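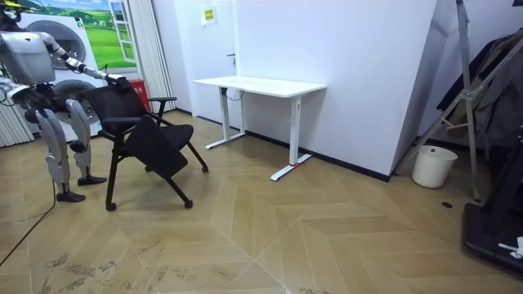 사진 1. 높이조절 책상 앞의 캐스터형 의자. 등받이 메시, 좌판 접이식

제2회의실 가구 재배치 회의록

일시: 2018년 3월 19일 월요일
장소: Holloway동 제2회의실
참석: Vaughn Tran(시설), Corinne Abernathy(구매)
작성: Corinne Abernathy

1. 전차 회의 조치 사항 확인
- 자산 목록(Index)에 의자 151개 등록 완료. 구형 고정 다리 의자는 별도 코드로 분리함.
- 바닥 보수 견적은 Drasora에서 미회신. 재요청하기로 함.

2. 의자
- 제2회의실은 캐스터형 접이 좌판 의자로 통일한다. 배정 수량 21개.
- 좌판을 올린 상태로 겹쳐 보관한다. 보관 위치는 복도 쪽 벽면.
- Tran: 마룻바닥에서 경질 캐스터 사용 시 긁힘 우려 있음. 연질 캐스터 교체 단가를 조회할 것.
- Abernathy: 교체품은 축 규격이 맞아야 하므로 한 개를 분리해 실측 후 발주하자는 의견. 이의 없음.
- 팔걸이 체결부 유격은 전수 점검한다. 점검표 양식은 Trustham 납품 시 받은 것을 그대로 사용한다. 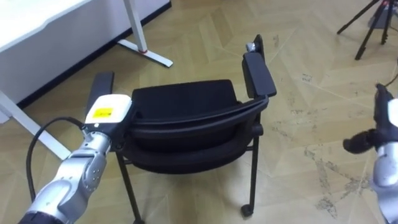 사진 2. 의자 팔걸이, 쿠션 및 하부 프레임. 좌측 상단은 흰색 책상

3. 높이조절 책상
- 위치는 흰 벽면을 따라 두고, 벽과의 이격은 100mm로 한다. 승강 시 상판이 벽에 닿지 않는지 최저·최고 높이에서 각각 확인한다.
- 상판 왼쪽 끝 아래로 늘어진 조작용 케이블은 클립으로 고정한다. 클립 규격은 Tran이 정한다.
- 의자를 책상 밑으로 넣을 때 팔걸이와 상판 하단이 간섭하는 높이를 측정해 기록한다. 측정 전까지는 의자를 책상 앞에 두는 것으로 한다.
- 책상 다리 발판이 실내 쪽으로 나와 있어 통로 폭 계산 시 발판 끝을 기준으로 한다. 상판 끝 기준으로 작성된 기존 도면은 수정한다.

4. 바닥
- 헤링본 무늬 구간의 보호 매트 설치는 보류. 매트 단차에서 캐스터가 걸릴 수 있다는 지적이 있었음.
- 연질 캐스터 적용 후 8월에 마모 상태를 보고 재논의한다.

5. 기타
- 217호 창고의 여분 의자는 반출하지 않는다. 수량 확인만 실시.
- 의자 이동 시 등받이 상단 또는 팔걸이를 잡는다. 접이 좌판을 잡고 드는 것은 금지.

조치 담당
- 캐스터 축 실측, 단가 조회: Tran
- 팔걸이 점검표 배포: Abernathy
- 간섭 높이 측정, 도면 수정: Tran
- Drasora 견적 재요청: Abernathy

차기 회의: 캐스터 견적 접수 후 별도 통지.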